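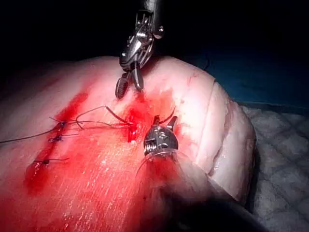

How long before I can lift boxes again after stitches?

Setareh Moradi
Oct 29, 2024

Hello everybody. I had a small operation on my left forearm to remove a lump, and I have five stitches. The nurse said "take it easy for a while" but I forgot to ask how long a while is. I work in the stock room of a grocery store in Serkovville, and the boxes are quite heavy. My manager is kind, but he wants a date from me. Also, can I take a shower? The paper they gave me speaks only about the knee.

Fulvio Grasso
I had the same on my arm in January. My doctor told me two weeks with no lifting, and after this only light things for some more days. But yours can be deeper than mine, so please call the clinic and ask them to write the date on a note. For the manager a note is better than your word. About the shower, I was allowed after two days, with no rubbing — and I dried it softly with a clean towel.

Lawal Okoro
I went back after four days and was fine. Just use the other arm.

Esmaeil Pakzad
I would not follow the four days. My cousin did so and one stitch opened, then he had to wait again from the beginning. If it becomes red, hot or swollen, call the same day.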